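Heftklammern 24/6 im Tacker von Halldale, passt das?

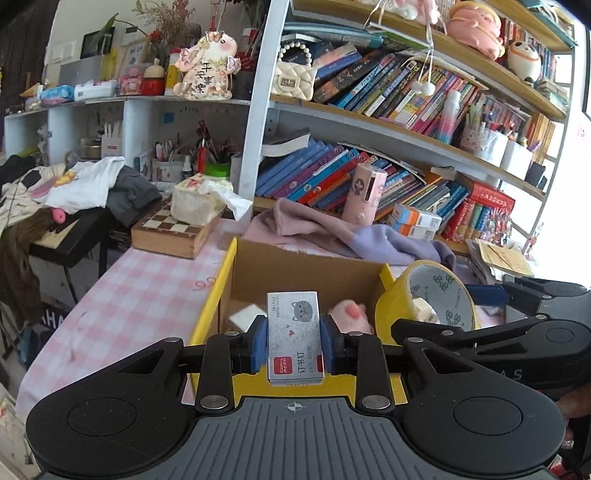
Hab den alten Tacker vom Büro geerbt, auf der Unterseite steht nur 26/6. Gehen die 24er trotzdem? Will nicht gleich 3,000 Stück umsonst bestellen. Danke schonmal
Prolcombe

Trilok Pandey
Meist ja. Schenkellänge ist gleich (6 mm), nur der Draht ist bei 24 etwas dicker. Bei billigen Geräten klemmts dann gern. Erst mal 2 Streifen testen, dann bestelln.

zondeck7
Bei mir gings nicht. Neuen gekauft, fertig.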